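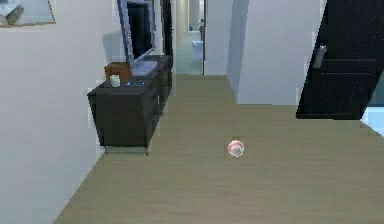 Figure 1. Vue simulée de l'appartement de référence, avec une petite balle blanche et rose-rouge posée sur le sol.

4.2 Mise en place du poste simulé

Le poste que nous décrivons dans cette section se compose d'un robot mobile virtuel, d'un bras à pince monté sur sa base et d'un appartement meublé. Il fonctionne sur le moteur de rendu Grikedier, auquel nous avons relié notre contrôleur Poltach par une interface de messages. La même configuration a servi à toutes les expériences de la section 5, et nous la donnons avec assez de détail pour qu'un autre laboratoire puisse la reconstruire.

L'appartement de la figure 1 contient un meuble bas brun foncé, un téléviseur, une porte noire et un couloir étroit vers le fond. Nous avons choisi ce point de vue comme position de départ. Le sol y est dégagé sur une grande surface et la balle se distingue assez bien du bois clair, ce qui permet de contrôler la détection avant chaque campagne. Si la balle n'est pas détectée depuis cette position, il est inutile de lancer les épisodes, et l'opérateur doit d'abord reprendre les réglages de la caméra.

La mise en route suit toujours le même ordre. On charge d'abord la géométrie des pièces, puis les objets mobiles, et en dernier le robot. Dans nos premiers essais, le robot était chargé avant les objets, et le moteur physique pouvait placer une balle à l'intérieur du volume de la base. L'erreur n'était pas signalée et elle se manifestait seulement par un déplacement brusque au premier pas de calcul. Le pas de commande est fixé à 50 ms ; le chien de garde arrête le contrôleur si deux messages successifs manquent.

4.3 Contrôle des textures et des repères

Le module de localisation Shen compare l'image courante à une carte de points d'intérêt. Il est donc sensible à la qualité des textures, et une mise à jour du moteur peut le dérégler sans que la géométrie change. Après chaque mise à jour, nous amenons le robot devant plusieurs repères fixes et nous comparons la position estimée avec la position vraie, que le simulateur fournit directement.

Un de ces repères est la poubelle bleue à couvercle arrondi, placée dans un coin entre deux murs. Sa couleur saturée la sépare nettement des murs gris. Les murs eux-mêmes posent plus de difficultés : celui de gauche porte des taches floues grises, beiges et verdâtres, sur lesquelles le détecteur trouve des points peu répétables. Nous avons ajouté pour ce type de surface un masque, qui est enregistré avec la carte et doit être refait quand la résolution des textures est modifiée. Xiaoqing Tang a proposé d'étendre le masque aux panneaux des portes - nous ne l'avons pas retenu, parce que les bords des panneaux restent utiles pour estimer l'orientation.
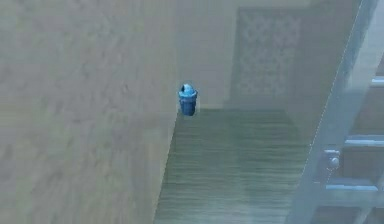

4.4 Entretien du modèle et remise en état

Un poste simulé ne s'use pas au sens mécanique, mais il se dégrade. Les fichiers d'étalonnage sont modifiés, les versions de bibliothèques s'éloignent, les journaux remplissent le disque. Nous avons donc prévu un entretien périodique, exécuté tous les 1 000 épisodes. Il comprend la purge des journaux, la relecture de 50 épisodes archivés avec les commandes d'origine et la comparaison des trajectoires obtenues. Un écart au-dessus du seuil bloque la campagne suivante jusqu'à l'examen des causes.

Le défaut le plus fréquent concerne les images prises de trop près. Dans une telle image, une surface gris-vert mouchetée occupe presque tout le champ, et seule une petite forme courbe vert foncé apparaît dans le coin inférieur gauche. Aucun mur ni aucun bord de table ne donne l'échelle. On remarque aussi des blocs carrés de teintes légèrement différentes, que le détecteur prend facilement pour des contours. La réparation consiste à rejeter l'image lorsque le nombre de points appariés est inférieur à 60, à conserver la dernière position valide et à faire reculer la base lentement jusqu'au retour d'un repère connu. Ce recul est désactivé quand la pince est fermée.

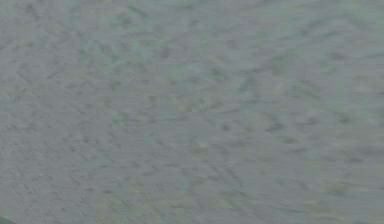

4.5 Limites de la configuration

La procédure ci-dessus a été mise au point pour un seul appartement. Avec l'environnement Rillach, dont les pièces sont plus petites, la distance de recul a dû être réduite et la liste des repères entièrement refaite. Nous n'avons pas encore de méthode automatique pour choisir ces repères ; le choix reste manuel et dépend de l'expérience de l'opérateur.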